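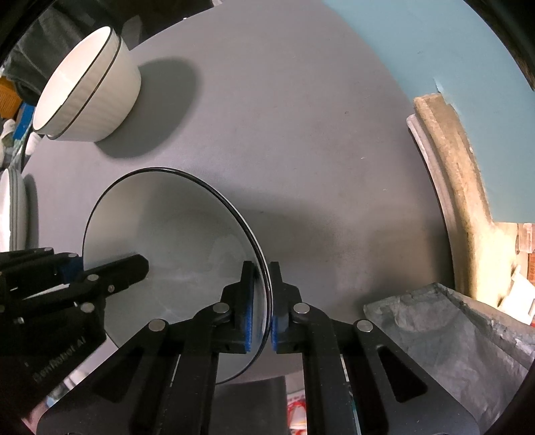

The black-rimmed set has been in use in the back bedroom at Osbridge since February, and this page is for the people who asked about it after the Matstead sale. It came from Dadholm in one box, wrapped in newspaper, and nothing was chipped. The bowls are white with a ribbed outside and two thin black bands, one at the rim and one low down near the foot. The plates came as a mix, and the clear glass one with the black band around its edge is the one Chrysoula Tzanetos wrote to ask about. It has a shallow well and only a faint gray tint, so you can see the table through it.

The maker is Raptis. There is no catalog that I know of, and Michalis Christodoulou, who has more of their tableware than I do, has only ever found single sheets. He thinks the glass was sold on its own and matched up later by whoever owned it. I have no opinion on that. The black lines look close enough to me when the pieces are set out together.

A few notes on storage, as three people asked the same thing. The bowls nest. I keep them on one of the wide white plates and move the whole lot at once, which saves trips down the hall. The glass goes on a separate shelf with a sheet of felt under it – the rim is the part I worry about.
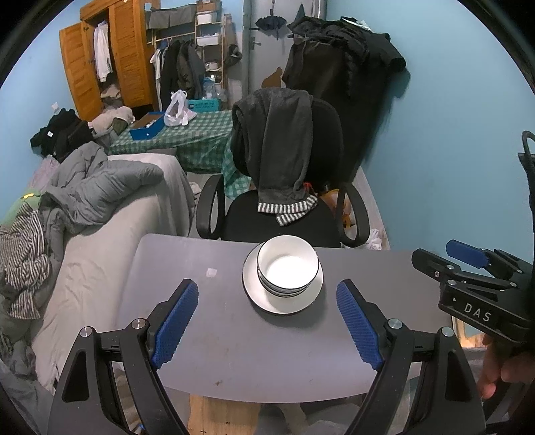

A stack like that should be carried from underneath, with both hands on the plate. Evangelia Lazaridis puts a paper napkin between each bowl. I did the same for the first month and then stopped, and I haven't found any marks from it.

Washing is by hand, warm water, no scouring pads. The ribs hold on to dried oatmeal, so soak them first. I use an old soft toothbrush on the outside.

The gray table is on the small side and the room is also my office, so the set only comes out when I need to sort or check it. The small brown stain near the front of the table is old. I have tried baking soda and I have tried leaving it alone, with the same result.

Prices: I paid 100 for the box. Pantelis Stamatopoulos saw a larger lot go for 600, with serving dishes. None of mine is for sale – please stop asking about the glass plate. If you have a spare saucer with the black rim, I would like to hear from you.

More pictures when the second box is unpacked.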